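Napkins, cloth or paper: keeping them nice and folding them well

I started to care about napkins when my wife and I opened our small guest house, Korholm. It has only six seats at breakfast, but in one season it is surprising how much goes through the wash. These are the things that I learned, partly from my own mistakes and partly from Baptiste Picard, who worked many years in restaurant dining rooms and has strong opinions about starch.

Washing colored napkins

Wash strong colors alone the first two times. Red, magenta and dark blue are the worst for losing color. I once put one new red napkin together with white pillowcases, and we slept on pink for a year.

Use cool water and a short program. Turn printed napkins with the printed side in. Do not use fabric softener, it leaves a thin film and then the napkin does not absorb anything. Half a cup of white vinegar in the last rinse is enough.

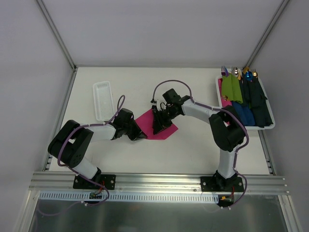

Take them out when the machine stops. If they stay in the drum overnight, the wrinkles become very hard to iron away. Shake each one strongly by two corners, then pull the corners so the edges are straight before you hang it. I hang them by the hem and never fold them over the line, so there is no mark in the middle.

Stains

Red wine: press with a dry towel first, then cold water. Do not rub.
Candle wax: put it in the freezer until the wax is hard, break off what you can, then iron the rest between two sheets of brown paper.
Lipstick: a little dish soap without water, wait ten minutes, rinse.
Egg: only cold water. Hot water cooks it into the fibers.
Turmeric: I have no good answer. Sunlight helps a little.

Ironing and starch

Iron when the cloth is still a bit damp, from the center to the outside. Baptiste makes his own starch with one spoon of cornstarch in two cups of cold water, in a spray bottle. Shake it every time or it blocks the nozzle. He says that a napkin for a standing fold needs three light sprays, and that one heavy spray gives white flakes. I tried both and he is right.

Paper napkins

For the garden and for children's parties we use paper. Buy the ones with a pressed pattern if you can. The layers hold together better and they feel less like a tissue. The thin ones in strong color may stain a wet table, so I test one corner with a drop of water on a white plate.

I buy packs of 200 and keep them in a closed box, because the kitchen air makes them soft. For folding, press the paper only one time with the back of a fingernail. When you open a paper fold and try again, the first line always shows.

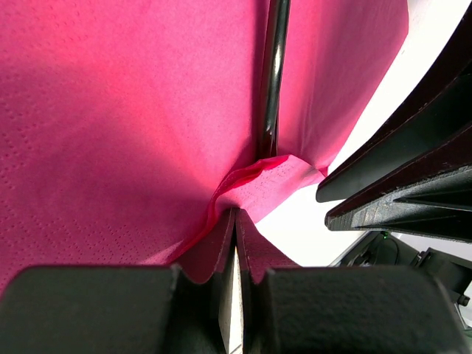

A simple pocket fold

1. Fold the napkin in half, then in half again, so you have a square with the open corners at the top right.
2. Take the first layer and fold it down to the opposite corner.
3. Turn the whole thing over, keeping the open corner at the top.
4. Fold the left and right sides to the back so they overlap a little.
5. Turn it again and put the fork and knife in the pocket.

Cloth needs a warm iron after step 4. With paper, your hand is enough.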